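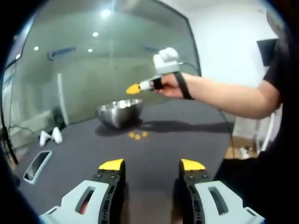

Posted by Obaidul Chowdhury at 6:42 am
in Food & Packing > Floor Talk
19 replies hidden by your filter - showing main thread

Moved off the line and into "demonstration" work, anyone else?

Long post, sorry, coffee is fresh and I'm not on until eight.

I've been on cold prep at Kingate for years, salad kits and side dishes mostly. You stand at the belt, you put the thing in the tray, the tray goes away, you do it again until your feet hurt. Back in November they told us a Drorner cell was coming for line two and that a few of us could sign up to do the demonstrations for it. I signed up mainly because the demo room is warm and the line is kept cold enough to make your knuckles ache!

So my day now is a dark gray table, a steel mixing bowl and a handful of small round yellow pieces, and I pick things up with a gripper you hold in your hand. Two fingers, yellow pads at the tips. Somebody else on the other side of the table may have the pointer, the one with the white tracker on top and the strap that goes around your hand. I do a move, we reset, I do it again slightly different. The Drorner is supposed to learn the move from the recordings. I've done 3372 of them, the software keeps the number up in the corner so I can't help knowing it.

What I wanted to ask people who've been through this: does it stay a job? I like it, I really do. It's quiet and I'm sitting for half of it (my back thanks them). But I'm on the same rate as the line, my title hasn't changed, and I've got coworkers who won't eat lunch with me because they say I'm teaching the thing that's going to take their spot. One of them I've known since my first week. I don't have a good answer for her.

Also if anyone has tips for wrist pain, the trigger squeeze is a different kind of sore than the line was.

----------

beltside_marcy
7:05 am

Your coworkers aren't being nice about it but they aren't wrong either. We had this at a bakery I was at, a different machine, no gripper thing, just an engineer who filmed us with a clipboard in his hand for a month. Everybody was friendly and they brought in donuts. Line went from two shifts to one by the next summer.

I'm not saying don't do it. I'd have done it too for a warm room. But get the rate thing in writing now while they need you. Once they've got enough recordings you have nothing to bargain with.

----------

tworaccoons
7:31 am

wrist stuff: swap hands. I know it feels stupid for the first couple days and your picks will be ugly, do it anyway. and let the table take the weight of the gripper between takes, don't hold it up in the air while the other person is resetting. I did that for weeks before somebody pointed out I could just put it down lol

also is that a phone sitting out on the table?? we'd get written up

----------

Obaidul Chowdhury
7:44 am

Ha, the demo room has no food going out to anyone so the phone rule is looser up there. On the line it would be in a locker, yes.

Swapping hands, OK, I'll ask. They might want it all right handed for all I know. Marcy, I hear you about writing. Who do you even go to with that? My supervisor says the demo room isn't hers and the demo lead says pay isn't his.

----------

greenlight_go
8:12 am

Going to be the unpopular one. I run a cell with a Drorner in it and it was the best thing that happened to our floor. I used to do lids. Just lids, ten hours. Now I clear jams, change the pads, check the portions and call it in when it gets confused. I learned stuff! I got a toolbox with my name on it. The people who say "it's going to take your spot" never say whether the spot was any good.

OP, the folks who did demonstrations where I am were the first ones asked to be cell operators, because they already knew what kind of pick it would mess up. If I were you I'd be telling everyone in charge that you want that seat. Tell them weekly.

----------

beltside_marcy
8:26 am

How many people did lids before, and how many run the cell?

----------

greenlight_go
8:40 am

Fewer. I'm not going to pretend it's the same number. A couple went to shipping, one retired, one left mad. I don't love that part. But lids were wrecking people's hands and everyone kept quitting anyway, we could never keep that station full.

----------

beltside_marcy
8:43 am

Right, so it was good for you. I'm glad, I mean that. It's just not the same as good for the floor, and you said floor.

----------

hollis_n_sons
9:58 am

Maintenance here, not food, but we share a building with a packing outfit that went with Hundis for the whole package, cell plus training plus the demo kit. A few things I've watched from the hallway:

The demo people got treated like temps even though they'd been there forever. They weren't in the morning meeting. They weren't on the bid sheet for new posts because the bid sheet went up by the time clock downstairs and they clocked in upstairs. I don't think it was a plot, I think it was plain sloppiness, but two people missed a posting they would have gotten.

So go look at the board every day even if you've got no other reason to walk down there.

Second thing. The demonstrations kept getting extended. It was meant to be a short run and then the product changed (new tray, deeper corners) and they needed a whole new batch. Then a sauce cup got added. So it might stay a job longer than anyone is telling you, just never on paper.

----------

Obaidul Chowdhury
12:15 pm

On lunch. That bid sheet thing hit me, our board is by the dock and I haven't been down to the dock in I don't know how long. Going to look today.

And yes about the extending! We were told 120 good takes of each move and we'd be done. Then it was 120 of each move with the lights changed, then with the bowl moved over. The bowl I could draw with my eyes closed, I see our ceiling lights in the rim of it all day. Nobody is mean about it, they just come in and say one more set.

greenlight, I'd take the operator seat in a second. Did you have to test for it?

----------

greenlight_go
12:31 pm

A short written thing about lockout and then a week shadowing. If you can follow a recipe card you can pass it. Honest advice, start writing down the picks that give you trouble by hand. Flat things that sit tight to the table, things touching each other, shiny stuff. When the cell goes live those will be the calls you get at 5 in the morning, and you'll look like a genius.

----------

pilar_nightshift
1:50 pm

Flat pieces on a dark table, oh I felt that one. I did four months of it at Brunner. You come at them from the side and they scoot, you come from the top and the pads can't get under. I found if I opened only a little wider than the piece and went slow, it was OK. Then the guy tells me "don't go so slow, it'll learn slow." So then I was fast and sloppy and he says "don't be sloppy." Make up your mind!

I want to say something about the lunch table though. I lost a friend over it. She stayed on the line and I went to the demo room, and she thought I thought I was better. I didn't. I was just tired and it was a chair. What I wish I'd done is bring her up there. Have her hold the gripper for ten minutes. It's so much less mysterious after you've fumbled with it yourself, and she'd have seen that what I was showing it was HER way of tucking the corner piece, because she's the one who taught me.

And that part still bugs me, by the way. It was her trick, and neither of us got a dime for it.

----------

tworaccoons
2:22 pm

^^ this is the real thing imo. the recordings are the skill. my old place paid 189 extra one time as a "participation thank you" and had us sign a sheet saying the recordings are theirs for good. 189 bucks! for how I've done it for half my life

----------

hollis_n_sons
2:49 pm

Devil's advocate, they always owned it. You taught the new hire next to you for free too, and they never paid extra for that.

----------

pilar_nightshift
3:03 pm

The new hire brought me tamales. And the new hire could only work one station at a time.

----------

beltside_marcy
3:10 pm

Pilar wins. Hollis, there's a difference between showing a person and filling up a machine that'll be on three lines in two buildings, come on.

----------

hollis_n_sons
3:16 pm

Fair enough on the three lines. I still think the fight to pick is the rate and the posting. You're not going to get royalties on a corner tuck.

----------

Obaidul Chowdhury
8:20 pm

Home now, feet up. OK so!

Went to the dock on my break. There IS a posting, cell operator line two, it's been up there a while and there were names on it already. I put mine down. Nobody upstairs had said a word. Hollis, I owe you one.

Asked the demo lead about left hand and he said sure, he'd been wanting some left hand ones anyway. My first tries were terrible, I chased one little yellow piece halfway across the table.

On the rate, I asked him to put in an email who decides it. He said he'd find out. I'll ask again if I don't have it when I get in. Marcy I'm using your words, "while you still need us", I just need to find a way to say it that doesn't sound like I'm mad, because I'm not mad.

And Pilar, I asked my coworker if she wants to come up and try the gripper. She said "what for." Then a bit later she came by my locker and said maybe before shift, if it's quick. So I'll take that. I haven't asked anyone if she's allowed.

----------

pilar_nightshift
9:02 pm

Don't ask, just bring her :)

----------

greenlight_go
9:15 pm

Do ask lol. But good luck with the posting, let us know. And ask which tool you'd be issued for changing the pads, because the one that came with ours rounds off every little bolt it touches and I had to buy my own.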